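Bram Smits
Thread on moving my mother out of a house she lived in for 40 years. A few people asked how we did it, so I'm writing it down while I still remember.

We started in May. The apartment in Varnorport has one bedroom and one closet. The house had an attic, a cellar and a garage that hadn't held a car since I was in school.

First thing we did was measure. Every wall in the new place, every door, the elevator. The sideboard was never going to fit and it was better to know that early. My cousin took it. It looks good at her place.

We did one room at a time and finished it before opening the next one. My sister wanted to start in the attic. We started in the bathroom. It took a morning and Mom saw an empty cabinet at the end of it.

Rule for the kitchen: she set out what she cooks with in a normal week and that got packed. The rest went on the dining table and family had first pick. I took the big soup pot and 2 bread tins.

Paper was the slow part. There were bank statements from a bank that doesn't exist anymore. We kept the deed, the tax returns, the medical file and all the letters. The letters fill one box and she has it under her bed.

Photos we didn't sort at all. They went in as they were. You will lose a whole day on photos and then fight about one of them.

Got three quotes for the truck. Timmermans was the only company that sent a person to walk through the house first. They said 90 boxes. I thought that was high. It wasn't.

Label the side of the box, never the top. Once they're stacked you can't read the top. Room in big letters, then two or three words on what's in it.

We also kept one bag that stayed in my car - pills, glasses, phone charger, kettle, sheets for the first night, the folder with the lease.

The garage I did by myself in the evenings. Dad's workbench went to a neighbor over in Trunitz who does some woodworking. The paint cans had to go to the county drop-off, which closes at 4. I found that out at 4:10.

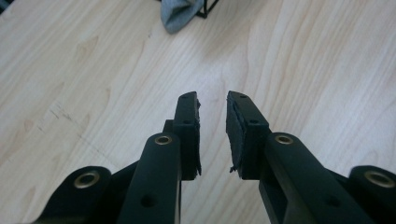

Black foam pads on both tips, a bit ragged at the edges.

Moving day itself was fine. Truck at 7, everything inside the apartment by early afternoon. We made the bed first and hung the curtains second.

She was up before me the next day and had already moved the chairs.

Utilities: call two weeks ahead. The water company needed a meter reading and the old meter is behind the cellar stairs. Take a flashlight.

Mail forwarding took longer than they say. Her pharmacy kept using the old address until she went in and told them in person.

The house goes on the market next month. I still have to fix the back gate.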